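Skikholm Saddle Stool, high version
Bellov Clinic Furniture > Seating > Stools
Order code 2836. In stock at Wenstead. Black, stone or dark green.

The stool people ring us about. For long sits over close work: stitching, dressings, dental, podiatry, skills labs, anywhere you end up leaning in with your chin on your chest. Saddle seat, tilt, foot ring as standard on the high version. Low version has its own page, don't order this one and saw at it (has been done).
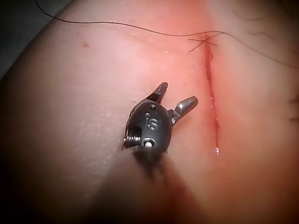 Reading time: 4 min

Why a saddle seat
Flat stool, you slump. Knees up, pelvis rolls back, lower back does all the work. On a saddle the thighs drop and open out, and you sit more like you would on a horse. Feels odd for the first week. Give it the week. Start with an hour in the morning, swap back to your old chair, then build up.

Not for everyone. If you've got hip trouble, ask for a loan stool first. We keep a few at Wenstead and post them out, you pay carriage one way.

The seat
Moulded foam on a steel plate, upholstery in Hervieu wipe-clean vinyl. Seams are on the underside so there's nothing on top for muck to sit in. Wipes down with ordinary detergent and warm water. Alcohol wipes now and then are fine, bleach is not, it goes chalky and then it cracks and we can't replace it under guarantee. Please tell whoever does your cleaning.

Tilt lever is on the right, under the seat. Lift to free it, push down to lock. Left handers can have it swapped, put it in the order notes, no charge but it adds a few days. 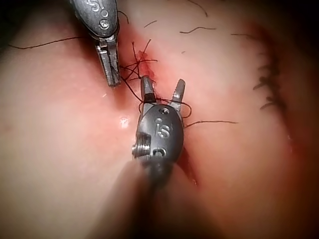 The other thing we get asked is height. Measure from the floor to your elbow with your arm hanging and bent, then sit with the elbow just above the edge of the work surface. Lower than that and your shoulders creep up. Most people set their stools too low becuase they want their feet flat. Use the foot ring, that's what it's there for.

Foot ring slides on the column and clamps with a hand wheel. Nip it up firmly, check it once a month. Don't stand on it. Really don't.

Castors
Soft castors come fitted, for vinyl, lino and sealed floors. Hard castors for carpet are kit 306, sold as a full set, push fit, no tools. Braked castors are also available and are the ones to have if your floor slopes at all. They lock when you sit and roll when you get up. Can't mix types on one base.

Fadime Soylu in our workshop fits a lot of these and her advice is to pull the hairs and thread ends out of the castors before they wind in. A crochet hook does it.

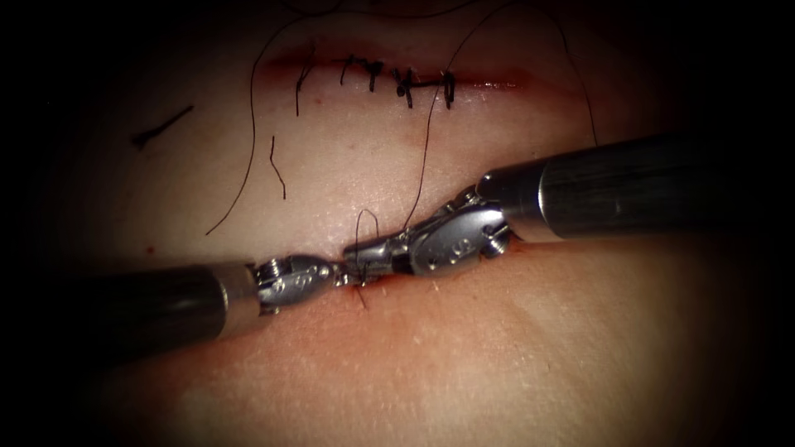

Upper incision closed with stitches, instrument tips at the lower one.

What's in the box
Seat with tilt plate, already joined
Gas column
Base, polished aluminium
Castors (soft unless you said otherwise)
Foot ring and hand wheel
Sheet of instructions. The drawing of the foot ring is upside down on the older sheets, the words are right

Putting it together
Castors into base. Base on floor. Column into base, foot ring over column, wheel facing out. Seat on top. Sit down hard, once, to seat the taper. That's it, no screws. Getting it apart again needs a mallet so be sure about the colour.
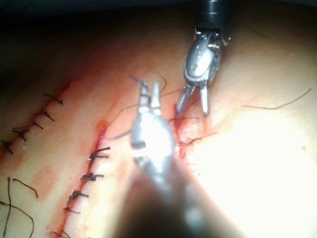
Ordering and delivery
Order before noon and it leaves Wenstead the same day. Two boxes if you have more than one stool, they don't always arrive together. Orders over £2000 go free on the mainland, anything smaller pays carriage at checkout.

Schools, colleges and hospital departments can order on account. Send the purchase order to Birsen Bozkurt in the sales office and put 2836 and the colour on it, otherwise it sits in a tray untill she's rung you.

Returns: keep the boxes. Clean, unmarked stools only, and tell us before you send it.

Spares
Gas columns, seats, castor sets, foot rings and hand wheels all held in stock. Hervieu vinyl swatches posted free, ask for the colour card.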